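ダマスクと羊歯 ― 柄と柄のあいだに物を置く(講演用メモ)

このページを印刷する | メールで送る

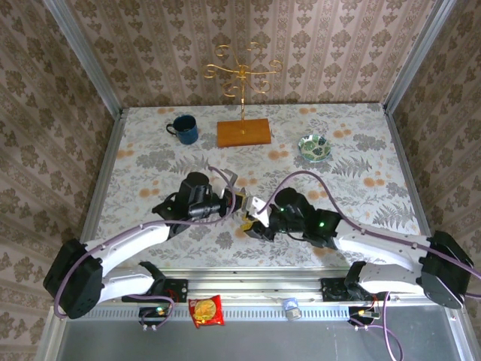

挨拶は短く。前の登壇者の質疑が延びていたら、さらに短く。名前、所属はグロヴロウ(Grovlow)、肩書きは言わなくてよい。長いし、言っても何の仕事か伝わらない。

最初のひとこと。「今日は机の上の話をします。机の上だけです。引き出しの中については、個人的な事情によりお話しできません」
(笑いがなくても続ける。前回はなかった)

■ 1. 柄と柄は喧嘩するのか

まず客席に手を挙げてもらう。「壁紙が柄物の部屋に、柄物の布を敷いたことのある方」。だいたい少ない。次に「やってみたいけれど怒られそうだと思っている方」。こちらが増える。誰に怒られるのかは聞かないでおく。

壁はベージュのダマスク。淡いピンクがかったクリーム色の地に、茶色がかった灰色の装飾模様が縦に並んでいる。三方ともこれ。逃げ場がない。
そこへ明るい灰白色の布。羊歯の葉と小枝の模様に、橙がかった桃色の丸い花がぽつぽつ。

教科書どおりに言えば、柄は一つにしなさい、もう一つは無地にしなさい、となる。私も若いころはそう教わり、そう教え、そういう部屋に住んで、たいへん退屈した。

喧嘩しない理由は、たぶん次のあたり。
・ダマスクは整列している。羊歯は整列していない。行進と散歩は同じ道でもぶつからない。
・どちらも地の色が淡い。声の大きい二人でも、小声で話していれば同席できる。
・灰色が両方にある。ここは大事なので二回言う。

(二回言う)

エリフ・ナズ・ユルトにこの組み合わせを見せたら、「祖母の応接間で誰かがピクニックをしている」と言われた。褒め言葉として受け取った。本人に確認はしていない。

■ 2. マグの話

奥の左に、濃紺のほうろうのマグ。斑点の入った仕上げで、取っ手は左向き。
全体が淡い中で、これは暗い。配色の本には「引き締め役」と書いてある。便利な言葉で、要するに、暗いので目がそこへ行くというだけのこと。

ほうろうについて少し脱線してよい(時間があれば)。
・もともと野外で使うものだという思い込みが客席にある。焚き火、髭、犬。
・羊歯の布に置くと、その思い込みが少しだけ役に立つ。
・ダマスクの前に置くと、まったく役に立たない。そこがいい。

取っ手の向きの話。私は左利きではないが、左向きに置く。右に向けると中央の金色のスタンドに耳を差し出しているように見えて、落ち着かない。ガヤン・ウィーラシンハは「取っ手は外へ」と一語で片づける。あの人の講演は私の半分の時間で終わり、評判は倍よい。

質問されそうなこと:「中に何か入れたほうがいいですか」
答え:好きにしてください。ペンを入れると文房具になります。花を入れると、花瓶になりたかったマグになります。

■ 3. 金色の小さな木

中央の奥、薄茶色の木の台に、金色の金属のスタンド。細い軸が立って、てっぺんで渦を巻いた腕が広がる。アクセサリーか耳飾りを掛けるもののように見える。私はこういうものを全部「小さな木」と呼んでいて、店の人には通じない。

言いたいことは高さ。
マグも鉢も低い。低いものばかり並べると、机は皿洗いの途中に見える。一つだけ背の高いものがあると、急に「置いた」感じになる。渦巻きの先がうしろの壁紙に重なるところまで届いているのが肝心で、届かないと壁は壁、机は机のまま、互いに知らん顔をしている。

曲線の話もここで。ダマスクの模様は曲がっている。羊歯も曲がっている。スタンドの腕も渦を巻く。三者が打ち合わせをした形跡はないのに、話が合っている。部屋づくりでたまにある幸運で、自分の手柄にしてよい。私はした。

木の台を忘れないこと。金色の金属が布の上にじかに立つと、どうにも表彰式めく。薄茶色の四角い台が下にあると、優勝した人が普段着で来たくらいに収まる。

掛けるか、掛けないか。
ナズミイェ・ユクセルは掛ける派。毎朝使うものを掛けないでどうする、という意見で、正しい。
ロジーヌ・ボワイエは掛けない派。掛けた瞬間にただの道具になる、という意見で、これも腹立たしいが正しい。
私はといえば、客の来る日だけ何も掛けない。客が帰ると、絡まった鎖が戻ってくる。どこから戻るかについては、冒頭の引き出しの件を参照。

(ここで水を飲む。マグで飲まないこと。小道具と間違われる)

■ 4. 鉢、または葉っぱの重ね着

右側に、浅い丸い鉢。白地に緑の葉の柄。
葉の柄の布に、葉の柄の鉢。ここで客席の何人かが眉を上げるはずなので、見えたら指摘する。

昔の担当者なら、鉢を白無地に取り替えてくださいと言うところ。取り替えると何が起きるか。きれいになる。きれいになって、何も覚えていられなくなる。
布の羊歯は灰色、鉢の葉は緑。同じ話題を別の人が別の声で話しているようなもので、聞いていて苦にならない。まったく同じ緑だったら、鉢は布に溶けて、夜中に肘で落とす。

縁が淡い色なのも効いている。縁まで柄だったら、たぶん私もあきらめていた。

経験談を一つ。ヤマン(Yaman)の試作室で、葉柄の布に葉柄の皿、葉柄のナプキン、葉柄のコースターまで重ねたことがある。タネル・ユクセルが入ってきて、黙って一周して、「水やりは誰の当番だ」と言って出ていった。以来、葉は二枚まで。これを私の部署では規則と呼んでいる。部署は私を入れて2人である。

■ 5. 物と物のあいだ

マグは奥の左、スタンドは奥の中央、鉢は右寄り。どうしてきちんと一列に、同じ間隔で置かないのかと必ず聞かれる。

・等間隔に並べると、売り物に見える。値札を探してしまう。
・寄せすぎると、片づけの途中に見える。
・ほどよく離れていると、誰かが使っているように見える。誰も使っていなくても。

布の柄が見える余白は、埋めない。橙がかった桃色の花は、物と物の隙間に顔を出すくらいがよい。うっかり花の真上に鉢を置くと、花を踏んでいるような後ろめたさがある。私だけかもしれない。

この「埋めない」が家庭ではいちばん難しい。空いた場所には郵便物が来る。郵便物の上には鍵が来る。鍵の上には、なぜか靴べらが来る。うちでは六月に一度、机の上を全部どけて最初からやり直すことにしている。去年は靴べらが三本出てきた。靴べらの要る靴は持っていない。

■ 6. 角のこと(急いでいたら飛ばす)

壁と壁の出会うところに、銀色のアルミの柱が縦に通っている。奥の左と、奥の右。
クラシックな柄の壁に工業的な角、という取り合わせを嫌う人がいる。気持ちはわかる。燕尾服にファスナーがついているようなものだ。

それでも私は隠さないほうに票を入れる。壁紙の角を柄合わせできちんと回すのは職人の仕事で、素人がやると模様が半分ずれて、そのずれを毎晩見ながら夕食をとることになる。銀色の線が一本入っていれば、目はそこで一度休み、ずれの件は不問になる。アルミの側に感謝の言葉はない。

ウンドラ(Undora)の見本帳では壁紙の番号が 1,076 まで振ってある。全部めくった。ダマスクのところに付箋を貼り、次のページにも貼り、最後には付箋のないページのほうが目立った。選び方の助言を求められたら、「先に布を決めてください」とだけ言う。布は洗えるし、替えられる。壁は、けっこう根に持つ。

■ 7. 予算の話

ここで必ず値段を聞かれる。答えはぼかす。ぼかすが、ケチではないと思われる程度に。

・いちばん金をかけるのは布。面積が広いので、安い印刷だと全体が安く見える。
・いちばん金をかけなくてよいのは鉢。浅い鉢は世の中に余っている。棚の奥を見ること。
・小さな木は、見つけたときに買う。探すと見つからない。

ゾンドトン(Zondton)の倉庫には小物が 2,000 点を超えて置いてあり、一日借りて歩き回らせてもらった。夕方に持って出たのは一点で、それも返した。家に似たものがあった。

■ 8. しめる前に

持ち帰ってもらうこと。紙に書く人のためにゆっくり。
・柄は二つあってよい。並び方の違うものを選ぶ。
・暗いものを一つ。
・背の高いものを一つ。
・葉は二枚まで(タネルの規則)。
・空いているところに郵便物を置かない。無理でも、言うだけ言う。

質疑は 20 分。最初の質問が出ないときは、ガヤンが客席から「取っ手の向きは」と聞いてくれる約束になっている。忘れている可能性が高いので、自分で聞いて自分で答える用意もしておく。

「猫がいる場合はどうしますか」と聞かれたら:スタンドをあきらめるか、猫と話し合う。ロジーヌの家では話し合いが続いている。

「子どもがいる場合は」:ほうろうのマグを推す。鉢はしまう。

「賃貸で壁紙が選べません」:布だけやればよい。白い壁に羊歯は普通に似合う。今日の話の半分が要らなくなるが、私は気にしない。

退場のとき、布の見本を演台に忘れないこと。前回忘れて、次の登壇者がそれで眼鏡を拭いた。

お問い合わせ:グロヴロウ 卓上研究室 | © Grovlow | ページの先頭へ戻る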